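Marks on a velvet-type chair, and where to keep the cushions
Household and Furnishings - Upholstery

Hedvika Vrabec
Our residents' lounge has a large brown upholstered chair with a velvety cover, bought in February. The seat now shows lighter and darker patches. Residents also leave several pillows on it. I should be grateful for advice on whether the fabric is damaged and whether the pillows ought to be removed.

2 replies

Igor Jireš
Just steam it. Ours came up fine.

Natnael Lemma
Patches of this kind are normally a matter of the nap lying in different directions. Before applying steam, please consult the care label, as certain pile fabrics are marked by moisture. The following is suggested:

1. Lift every pillow off the chair - including those pushed against the backrest - and hold each by a corner to let it hang before replacing it.
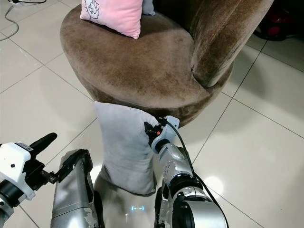

2. Brush the seat in one direction with a soft, dry clothes brush, working from the backrest to the front edge.

3. Vacuum the fold between seat and backrest on a low setting.

Pillows may remain in use, provided they are moved regularly. Should a patch feel stiff or sticky, it is more likely to be a stain and should be treated separately.

Viewed 468 times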